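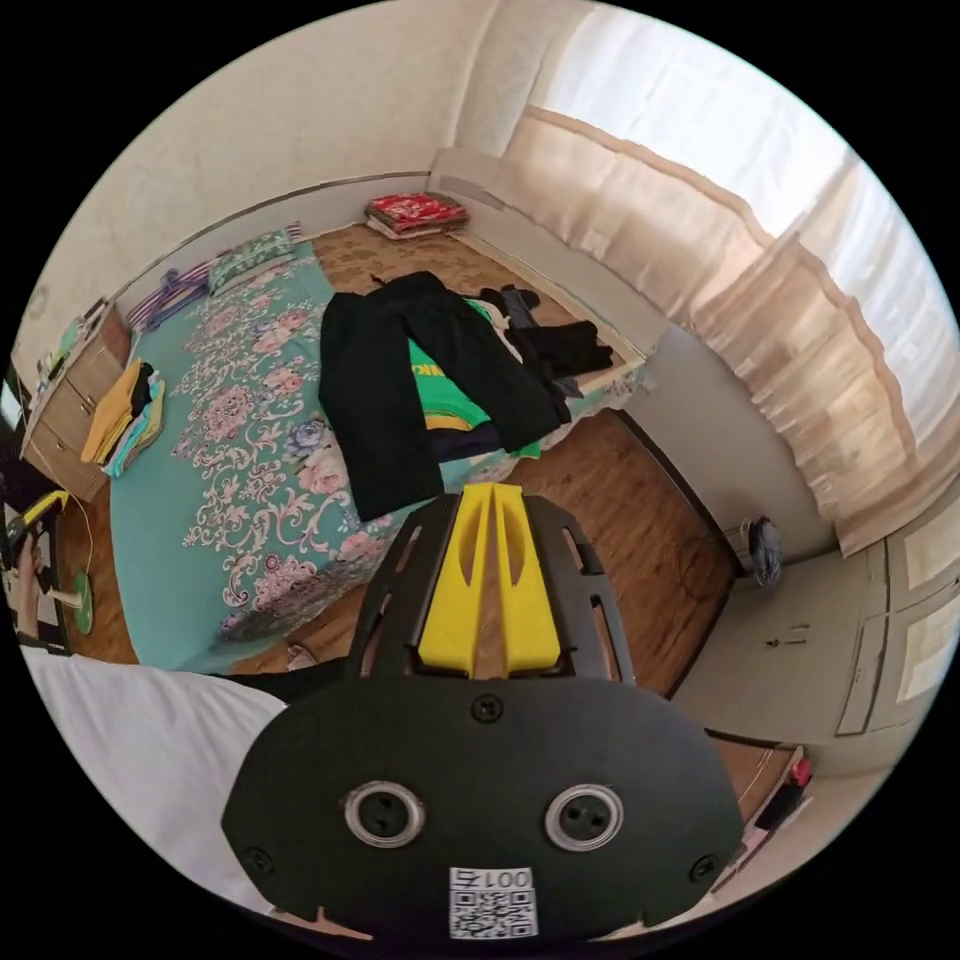

Floor first, then the bed.

How to Clear Out a Spare Room Before Guests Arrive

Updated August 2018

A spare room fills up a little at a time, and most people leave it until the week someone is coming to stay. If the room is an ordinary size, you can get it ready in one afternoon. These steps are the ones Aurelia Văduva and I used at the house in Kornaswood, where guests came nearly every weekend in July.

Start with the floor. Pick up everything that doesn't live there and put it in the hallway. Don't sort yet. Sorting in the room is slow, and you end up moving the same box 3 times.

Next, open the window and leave it open. Dust the high places — the curtain rail, the top of the wardrobe, the light — and work down. Vacuum last.

Then deal with clothes.

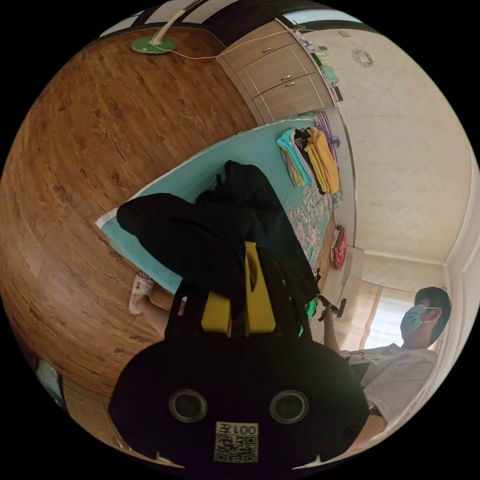

Go through them one piece at a time and make 2 piles, one to wash and one to put away. Anything you haven't worn since last summer can go in a bag for donation. Check the pockets. Black and other dark clothes should be washed apart from the bedding, in cold water, turned inside out.

Strip the bed even if the sheets look clean. Let the mattress air for an hour or so while you do other jobs. If it has a stale smell, sprinkle baking soda over it, wait, and vacuum it off using the brush attachment. Put on a fitted sheet, a top sheet and one blanket, and leave a second blanket folded at the foot.

Clear at least 5 hangers in the closet and empty one drawer. Guests who have nowhere to unpack will live out of a suitcase on the floor, and you'll both trip over it.

Now go back to the hallway. Boxes that belong to someone else get a label with the name and a phone number. Ours were mostly Bogdan Dobre's, and he took them the following week.

Leave out two towels, a water glass and the Wi-Fi password on a card. Check that the bedside lamp works and keep a spare bulb in the drawer.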